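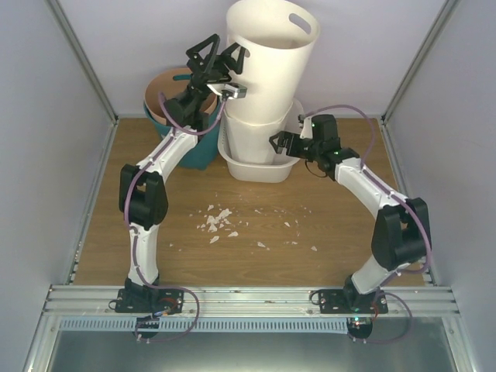 Figure 2. Two robot arms reaching toward cream-white plastic baskets, one sitting inside another, at the back of an enclosure.

4.2 Church attendance and sharing one's faith

The second part of the survey asked members of the Ditdale congregations how often they attended worship and how often they spoke about their faith with someone outside the church. Of the 484 adults who returned the form, 109 had joined from another religion or from no religion at all. We call this group converts below. The rest had been raised in a Christian home, though not always in the same denomination.

Converts reported speaking about their faith more often than lifelong members did. The gap was widest among people who had joined in the past few years and grew smaller with time in the church. Ibrahim found the same pattern in his earlier interviews at Gurnonance, where older converts said that most of their friends were by now church members themselves, so there were fewer people left to tell.

Attendance did not follow the same line. Converts and lifelong members came to Sunday worship at nearly the same rate, but converts were more likely to attend a midweek prayer group as well. Several wrote on the back of the form that the prayer group was where they had first felt welcome. One woman wrote that she had gone to it for a whole winter before she ever sat through a Sunday service.

We also asked what had first drawn people to the church. A friend or relative was the most common answer in both groups. Dreams, healings and answered prayer were named by 116 people, lifelong members among them -- a result we did not expect, as the question had been written with converts in mind. We have kept these answers together in one category and have not tried to judge the events described.

Two limits should be noted. The forms were handed out after worship in September, so people who rarely attend are missing from the sample. The Harasym congregation used an older version of the form without the question on prayer groups, and its answers are left out of that comparison.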